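Good Practice for Scripted Tabletop Grasping Tasks in Simulation
Heltby Shared Robotics Program: Guidance for Task Authors
Last revised Tuesday, May 14, 2024

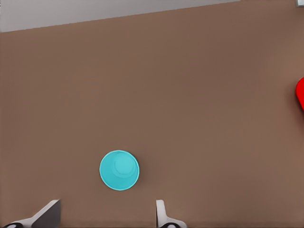 Purpose and scope

The program maintains a common library of simulated tabletop tasks, which is used by the Werno and Chisholm teams and by outside partners. A task enters the library only after it has been prepared in accordance with this guidance. The guidance covers single-arm pick-up and placement of small, rigid household items on a flat surface. It does not cover deformable items, liquids, two-arm work, or tasks in which a person is present in the workspace.

Task authors are expected to read the whole page before starting. Reviewers will use the same page when they decide whether to accept a submission. Where this guidance and an older team note disagree, this guidance applies.

Safety rules for physical equipment are published separately. Completing the steps below does not authorize anyone to run a task on hardware.

Before you begin

You will need an account in the Citusora task manager with authoring rights, the current library release, and a written task statement. Accounts are issued by the program office on request from a team lead. Authors who have only viewing rights may prepare a draft locally but may not submit it.

Check the release number in the lower bar of Citusora before opening a new task. Work built on an outdated release will be returned without review. If a new release is published while your task is in preparation, move the task to the new release and repeat Steps 4 through 6.

Step 1. Write the task statement

State the task in one sentence of plain English. Name the item by its color and ordinary name, and say what is to be done with it. "Pick up the turquoise cup" is acceptable. "Handle the target" is not.

If the item is to be placed somewhere, name the destination in the same way. Avoid left, right, front, and back unless the statement also says whose point of view is meant. The library contains several camera placements, and a direction that is clear in one view may be reversed in another.

Do not describe the motion of the arm in the task statement. Approach direction, finger opening, and speed belong in the task settings, where reviewers can check them.

Step 2. Set up the surface

Choose a surface from the approved set. Plain, matte surfaces are preferred for a first version. Patterned or glossy surfaces may be added later as variations, once the plain version has been accepted.

Confirm that the surface is level and that its height matches the value recorded for the arm. An error of a few millimeters here is a frequent cause of rejected submissions, as the fingers will either press into the table or close above the intended height.

Items must be placed far enough from the table edge that the gripper can reach them without leaving the approved workspace. The workspace limits are displayed in Citusora when the Limits option is switched on. Switch it off again before recording, or the overlay will be saved with the images.

Step 3. Place the items

Place the target item first. It should stand in a stable resting position and should not move when the simulation is started with the arm at rest. Run the simulation without any arm command and watch the item. If it slides, tips, or trembles, correct its starting height or its contact settings before continuing.

Open containers such as cups require particular care. A tapered cup is narrower at the base than at the rim, so the finger opening must be checked against the rim and the closing height against the wall. The collision shape must be hollow if any later task will place something inside the cup. A solid shape may look correct on screen and still prevent anything from entering.

Other items may be added after the target has been checked. Give each one a color that is clearly different from the target unless the purpose of the task is to test the choice between similar items. Items that lie partly outside the camera view are permitted, provided that they are listed in the task file. An unlisted item is grounds for return, however little of it can be seen.

Step 4. Define the approach

Bring the gripper to the approach position with the fingers fully open. Stop there and inspect the position from the wrist camera and from at least one fixed camera. The wrist view is useful for judging alignment but can be misleading about height. The fixed view should be used to confirm clearance above the item.

The following must be true before the descent is added:

The opening between the fingers is wider than the widest part of the item along the closing direction.
Neither finger will meet another item on the way down.
The planned path remains inside the workspace limits from start to finish.
The item is between the fingers at the planned closing position, even if it is not yet between them at the approach position.

The last point is often misunderstood. In an angled wrist view, an item may appear beyond the fingertips while the gripper is still high above the table. This alone is not a fault. Authors should check the closing position and should not adjust the approach solely to center the item in the image.

Step 5. Define the grasp and lift

Close the fingers at the reduced speed given in the library settings. Do not raise the closing force to make up for poor alignment. A grasp that depends on high force in simulation is unlikely to transfer to other grippers, and reviewers will ask for it to be redone.

After closing, include a short hold before the lift. Lift the item straight up until it is clear of all other items on the table. Sideways motion may begin only after that height has been reached.

Every task must contain at least 3 separate checks: that the item has been gripped, that it has left the surface, and that it remains gripped at the end of the lift. A single check at the end of the task is not sufficient. If any check fails, the task must stop and report the failure. It must not repeat the grasp unless a retry has been written into the task settings.

Step 6. Run the trial set

Submissions must be supported by a trial set of 111 runs. The starting position of the target must vary between runs within the area stated in the task file. The variation is generated by Citusora from a seed value, and the seed must be saved with the results.

Do not remove failed runs. The full set is to be submitted, including runs that ended early, with the reason for each failure entered from the standard list. Authors who believe that a failure was caused by the simulator itself should mark the run for reviewer attention and leave it in place.

There is no fixed success rate for acceptance. Reviewers consider whether failures are correctly detected, whether they are spread evenly over the starting area, and whether the task statement matches what the task does. A difficult task with honest results may be accepted. An easy task with missing runs will not be.

Step 7. Record and name the files

Save the task file, the trial results, and the images from each required camera in one folder. Use the team name, the item, the action, and the version, in that order, separated by hyphens. Names must be in lower case and must not contain spaces.

Images must be saved at the size set by the library and must not be cropped, recolored, or sharpened. State in the task record that the images are simulated. This applies to every image, including those later used in reports, slides, or training material. Simulated and photographed images must not be stored in the same folder.

Step 8. Submit for review

Submit the folder through Citusora and select a reviewer from a team other than your own. Werno tasks are normally reviewed by Chisholm, and Chisholm tasks by Werno. Tasks from outside partners are assigned by the program office.

The reviewer will open the task on a clean installation and repeat a sample of the runs using the saved seed. If the results differ from those submitted, the task will be returned with a note. Authors may revise and resubmit a task twice. After a second return, the author and the reviewer should meet before further work is done.

Changes after acceptance

An accepted task may not be edited in place. Any change to an item, surface, camera, motion, or check requires a new version and a new trial set. Corrections to spelling in the task statement may be made by the program office without a new trial set, provided the meaning stays the same.

Older versions remain in the library so that earlier results can be reproduced. They are marked as superseded and should not be used for new work.

The next revision of this guidance is planned for June and will add a section on stacked items. Comments should be sent to the program office through the feedback form in Citusora, with the step number given in the subject line.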